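Bridance Furniture Standards Group
Minutes of the working meeting on tabletop finish and grain matching

Date: 2 September 2021
Place: Nerkiria building, second floor meeting room
Chair: Yatziri Galindo
Minutes: Noemí Aguirre
Present: members for Finishing, Purchasing, Assembly and Customer Returns
Apologies: Akard (lumber supply), written comments received and read under item 3

1. Minutes of the previous meeting

Accepted with one correction. In item 4 the sanding grit for the second pass should read 180, not 220. The shop sheet already carried the right figure, so no parts were affected.

2. Matters arising

2.1 The humidity log for the finishing room is now kept on paper beside the door as well as on the shared drive. Gaps in the February pages cannot be filled and will be marked as missing.

2.2 The worn platen on the wide belt sander has been replaced. Finishing reported that the shallow ripple seen on earlier tops has not come back. Item closed.

2.3 Purchasing has not yet had an answer from Tapia on the smaller can size for the matte topcoat. Carried forward.

3. Returns on pale tops

3.1 Customer Returns tabled the figures for the pale range. Of 347 tops shipped in the period, 46 drew a written complaint. The complaints were sorted by main cause. The largest group concerned uneven sheen under a ceiling light or near a window. The next concerned visible joints between boards. Scratches and dents made up the rest and were referred to Packing.

3.2 Finishing asked whether the sheen complaints came from one batch of topcoat. Customer Returns said the batch number was noted on only part of the forms and the question could not be answered from the data on hand. The form will be changed so that the batch number is a required field.

3.3 Akard's written comments were read. In summary: flat-sawn boards are supplied as ordered, color is sorted at the mill into two groups, and figure is not sorted at all. Akard can sort for figure at extra cost and with a longer lead time. No price was given.

3.4 Discussion of whether figure should be sorted in house. Assembly was against a full sort on the grounds of bench space. Purchasing was in favor of a trial before any new terms are agreed with the mill. It was agreed to run a trial on the 176 boards now in the rack, laying them out dry in sets before glue-up and marking the face side in pencil.

4. Sheen measurement

4.1 The gloss meter reads a small spot and is taken at five points per top. Finishing noted that all five points can pass while a top still shows a bright patch when seen at a low angle. The meter will stay in use, and a visual check under the bench lamp will be added after it.

4.2 The lamp position for the visual check was not settled. Assembly wanted it fixed to the wall. Finishing wanted it on a stand so the angle can be changed. The stand will be tried first.

4.3 A top is not to be rejected for glare alone. The inspector is to move the lamp and look again. If the patch moves with the lamp and the surface under it matches the rest, the top passes. If the patch stays put, the top goes back to Finishing.

5. Wording of the grain standard

5.1 The current text says that grain on the pale range shall be "even and pleasing." The chair noted that this cannot be inspected against. Proposed new text was read out:

Grain lines shall run in one main direction across the top. Arched (cathedral) figure is allowed and shall not be treated as a fault. Changes in line spacing within a board are allowed. Any line running across the main direction of the grain shall be checked by fingertip and under the lamp, and recorded as a joint, a scratch or a natural mark.

5.2 Points that apply: arched figure in the middle of the surface, mostly horizontal lines with mixed spacing, matte surface with a bright patch of glare. The faint vertical line near the left side may be a seam and is to be entered as "unconfirmed" until checked by touch.
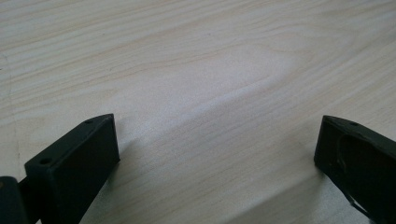 Noemí Aguirre said that the word "joint" would cause trouble in the new text, as inspectors use it for any straight line they find, and she asked that "glue line" be used for the line between two boards and "edge" for everything at the outside of the top. She added that a faint glue line should not be a fault by itself on a pale top, and that only a step or an open gap should count. Finishing agreed on the first point. On the second, Customer Returns asked for time to go back through the complaint forms.

5.3 Agreed: "glue line" replaces "joint" throughout. The rule on faint glue lines is held over.

6. Actions

Yatziri Galindo: issue the revised grain text as draft 2.
Noemí Aguirre: change the returns form, batch number required.
Purchasing: written price from Akard for figure sorting; chase Tapia on can size.
Finishing: lamp stand in place at the inspection bench.
Assembly: dry layout trial, results by set.
Customer Returns: recheck forms for glue line complaints, faint and open listed apart.

7. Other business

Assembly asked for more felt pads for the layout bench. Approved.

Next meeting to be called when the trial results are in.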